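Londer Home Cooks Forum > Sauces and Dressings

How do I stop my vinaigrette and pan sauces splitting?

Posted by Garnix

Hello everyone! I've gone completely mad for dressings and sauces this spring after years of buying them in jars, and I'm having a lovely time, but nearly everything I make separates. My mustard vinaigrette looks gorgeous for a minute and then there's a layer of oil sitting on top. Butter sauces are worse. I made a lemon butter one in April for six people and it turned into yellow puddles with bits in.

For the vinaigrette I use 300 ml of oil, a good slosh of cider vinegar and a teaspoon of mustard, and I just tip it all in together and whisk like anything. For the butter sauce I melt the butter first and then pour it into the hot lemon juice. 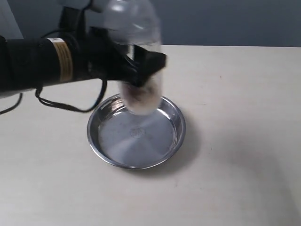
I've tried whisking for longer and I've tried a blender. The blender version held until the next morning, so I think I'm getting somewhere! Is it the mustard? Should I be buying a different oil? I'd love to take a decent jar of dressing to the Drestport summer lunch without having to shake it every time someone reaches for it.

3 replies

phetsri_kitchen
Marked as helpful

Oh, you're so close! Both of these are very fixable, and once you've got the knack you'll be making sauces for everything.

A slosh of vinegar could be anything, so measure it. Three parts oil to one part vinegar is the usual starting point, which makes 100 ml of vinegar for your 300 ml of oil. A teaspoon of mustard is a bit mean for that much, too. I'd go up to a tablespoon, and any smooth Dijon will do. The oil itself hardly matters for splitting, so use the one you like the taste of.

The bigger thing is the order. Put the mustard, vinegar and salt in the bowl and whisk those first. Then add the oil a few drops at a time, whisking all the while, until it starts to look creamy. After that you can go to a thin steady stream -- still whisking -- and it should thicken up beautifully. A spoonful of runny honey helps as well, and it's delicious with cider vinegar.

It will still separate in the end, as most vinaigrettes do, but you should get through lunch. 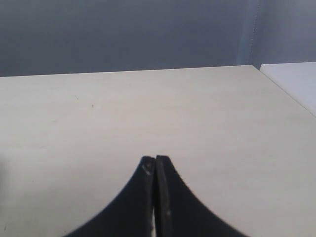 Now the butter sauce

Don't melt the butter! Cut it into small cubes and put them back in the fridge until you need them. Simmer the lemon juice with a splash of water or stock until there are a couple of tablespoons left, turn the heat right down, and whisk in the cold cubes one or two at a time. Wait for each lot to disappear before you add the next. If you see it bubble, lift the pan off. When it starts to look greasy round the edges, a teaspoon of cold water and a fast whisk will often bring it back.

Keep it somewhere warm and serve it soon. It won't reheat well, so make it last, when the fish is already resting.

oldspoon

Just shake it. We've had the same jam jar on the go for years and it's fine.

marrowfat

Agree with the first reply about going slowly with the oil. If you want one that stays put for days, add an egg yolk, though then you're halfway to mayonnaise and it has to live in the fridge. Half a teaspoon of mayo from a jar does much the same job and I do that most weeks. Good on potatoes!

Also try a roasted garlic clove mashed in with the mustard. It thickens the dressing a bit and tastes wonderful.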